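3.2 Table surfaces

Matte dark surfaces were preferred at the Lokonthorpe site so that glare would not affect the contrast ratings. Figure 4 shows a yellow plate on a dark gray tabletop.

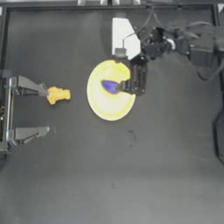

3.3 Rating procedure

Raters scored plate-to-table contrast on a 60-point scale using the Workgate form. Of 1,061 forms returned in July, 400 were drawn at random for the analysis. Forms with a missing table color were dropped before the draw. Scores were adjusted for room lighting by the Cho method, with the Gunen correction applied to evening meals only.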